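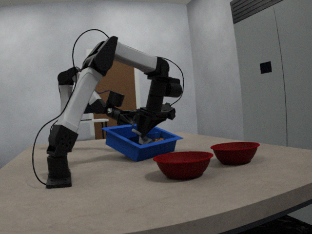 4. Loading and running the scooping scene

The Bellska scene pack adds tabletop tasks for two arms to the Testix simulator. This section covers the scooping task, in which granules are moved from a bin into bowls. Every object you can change is on the table: the blue bin, the gray scoop and the two red bowls. The room itself (walls, door, doors on the right-hand side) is fixed and can't be edited in this version.

Before you start, install Testix and activate your Isier license as described in section 2. Close any other open scene.

4.1 Loading the scene

1. Open the Scenes panel and select Bellska, then Scooping.
2. Wait for the status line to read Ready. The first load takes longer than later ones.
3. Press Reset once. Both arms go to their start pose and the granules settle in the bin.
4. Check that both arms are listed under Devices. If only one is listed, close the scene and load it again.

Note: Start positions are stored with the scene. If you move a bowl and want to keep the new position, save the scene under a new name first.
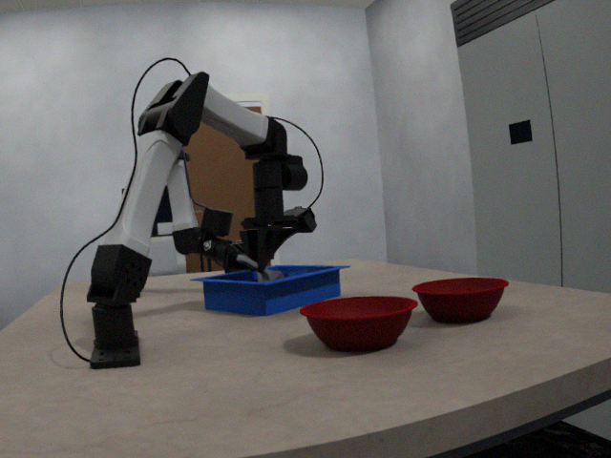
4.2 Setting up a run

1. Under Run, choose Manual or Playback. Manual takes input from your controllers. Playback uses one of the 30 sample runs in the pack.
2. Set the granule count. The default is 173. Higher values slow the physics on older graphics cards.
3. Set the settling time to 5 seconds. With a shorter time the granules may still be rolling when the run begins.
4. Pick a view. The side view is best for checking wrist clearance, and the overhead view is best for checking the bowls.
5. Press Start.

Caution: Don't change the granule count during a run. The counter won't match the bowls and the run can't be scored.

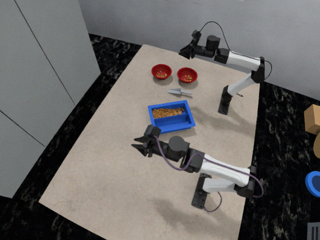
Figure 4-3. Overhead view, with granules in the tray and in both bowls.

4.3 Working with both arms

The arms share a small space over the bin, so contact between the grippers is the most common fault. Collision warnings are on by default – leave them on until you know the scene.

1. Bring one arm in first and stop it above the bin.
2. Bring in the second arm at low speed.
3. If a warning appears, back the second arm out the way it came in. Don't rotate the wrist while the warning is showing.
4. Lower the gripper in small steps when the scoop is near the bottom of the bin.

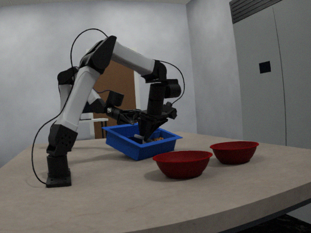
If the scoop slips, raise the grip force one level and try again. Level 7 is the highest setting. At this level the scoop can jump when it is released, so lower the force before opening the fingers.

4.4 Saving a run

1. Press Stop and wait for the arms to hold still.
2. Select Save Run and type a name.
3. To send the run to Kawaguchi support, tick Include Log.

Unsaved runs are deleted when the scene is reset.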